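Comparing Two Controllers for a Tabletop Parallel Gripper
Project report, February
Project Vendia

1. Purpose

The project compared two controllers on the same arm and gripper. Controller A (Ralier) commands finger position only. Controller B (Flirkwood) closes until the motor current passes a threshold, then holds. Arm, gripper and fixed camera were unchanged throughout.

2. Setup

The workspace is a wooden tabletop bounded by clear acrylic walls. Objects were chosen to differ in stiffness and shape, among them a toy mushroom and a spoon with a thick handle. A small steel pot served as the target. Each controller was given 112 attempts, with object positions changed between attempts.

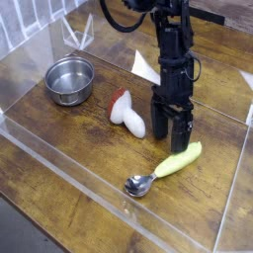
3. Procedure

The arm moved to a pre-grasp pose, descended with the fingers vertical, closed, and lifted. An attempt was scored as a success if the object stayed in the fingers until it was released over the target. The closing command was limited to 600 ms for both controllers.

4. Results

Controller A failed 26 times, mostly on soft objects, where the commanded width was too large to hold them. Controller B failed less often but closed more slowly. In 2 attempts it stopped early on finger friction.

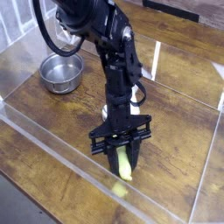 The current threshold for Controller B was set by hand and then left alone. A lower value reduced squeezing but let heavier objects rotate. Rotation matters most in a vertical grasp like the one on the pale yellow-green object, where the rounded lower end protrudes just below the fingertips and leaves little clearance to the table. Approach height was therefore logged with every attempt.

5. Remaining work

The Marinescu fingertip pads have not been tested. The threshold should also be repeated at a slower descent speed.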